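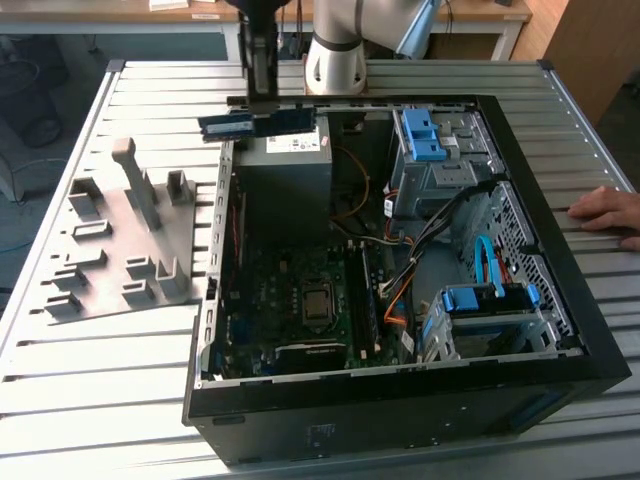
Fig. 4-1. Memory module and open tower.

Previous Contents Next Index Support

4. Setting Up the Family File Box

Section 3 left you with an old desktop computer, a fresh copy of Gadia on it, and a mild sense of achievement. This section turns the computer into a place where the whole household can keep its photos, tax papers, and the scanned recipes that somebody keeps promising to sort.

4.1 Pick a spot

1. Choose a shelf or a patch of floor near your router. The cable in the box is 15 feet long. Measure along the baseboard, not through the air.
2. Leave a hand's width of space behind the computer for the fan.
3. Plug it into an outlet that is not run by a wall switch.

CAUTION: Do not set the file box up in a laundry room, a garage with a leaky door, or a closet full of coats. We have had calls regarding all of them.

4.2 Name the box

When Gadia starts for the first time, it asks for a name. The name appears on every phone and laptop in the house, so choose something you can stand to read for years.

1. Type a name with letters and numbers only. No spaces. No hearts.
2. Select Keep.
3. Wait for the green check mark. An older hard drive can take long enough for you to make a sandwich.

NOTE: You can change the name later under Tools > Box > Name. Every device will then forget the box ever existed and must be introduced again, one at a time.

4.3 Add people

Each person gets a separate account. A single shared account sounds friendlier, right up to the afternoon when the youngest member of the family tidies your documents into the trash.

1. Open People and select Add.
2. Enter a first name and a password. The password must not be the first name.
3. Choose a role. Owners can delete anything. Members can delete their own things. Guests can look, and may complain.
4. Repeat for everyone in the house. Gadia allows 17 accounts, which should cover cousins.

Make at least two owners. If the only owner forgets the password, the recovery steps are in Appendix C, and Appendix C is nobody's favorite. 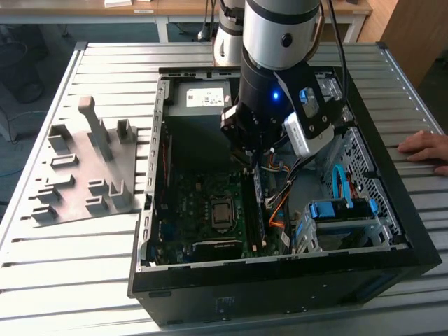

Shared folders are slow to open when the box is short of memory, and the usual sign is a list of photos that fills in one gray square after another. Before you buy anything, open Tools > Health and look at the Memory line during a busy evening. If it stays in the red, shut the computer down from the menu, pull the power cord, and consult the booklet that came with the computer for the type of module it takes. Lay the tower on its side and take the side panel off, so that you are reaching down toward the motherboard instead of groping sideways at it. If the Memory line is green and the photos are still slow, the trouble is your Wi-Fi, and no amount of shopping for parts will help.

4.4 Move your files in

Start small. People who drag their entire digital life across on the first evening tend to write to us the next morning.

1. On your laptop, open the box by name and sign in.
2. Copy one folder you would not miss.
3. Open a few of the copied files from a different device.
4. If they open, copy the rest in batches of 2,000 files or fewer.
5. Keep the originals until you have finished 4.5. Please.

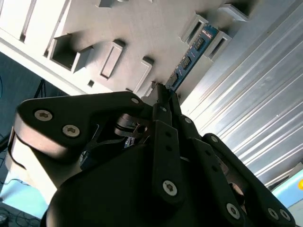
Fig. 4-3. Blue memory module, upright in its slot.

4.5 Set up the backup

A file box is not a backup. It is one more place to lose things, with better manners. You will need an outside drive at least as large as the one in the computer.

1. Plug in the outside drive and wait for it to appear under Drives.
2. Select Use for Backup. Everything on the drive will be erased. Gadia asks if you are sure, then asks again in larger type.
3. Set a start time. We suggest 3 a.m., when the only competition is the cat.
4. Select Run Now for the first backup and leave it alone until it finishes.
5. Restore one file to your desktop and open it. If you skip this step, you have set up a hope.

CAUTION: Do not unplug the outside drive while its name is shown in orange. Select Let Go, wait for the name to turn gray, then unplug.

NOTE: Drives made by Lusdale show their name in capital letters. They are not angry, and the backup works as usual.

4.6 If the box does not appear

Check that the computer is on. Check the cable at both ends. Restart the router, then the box, in that order. If it is still missing, turn to Section 9, and bring the password with you.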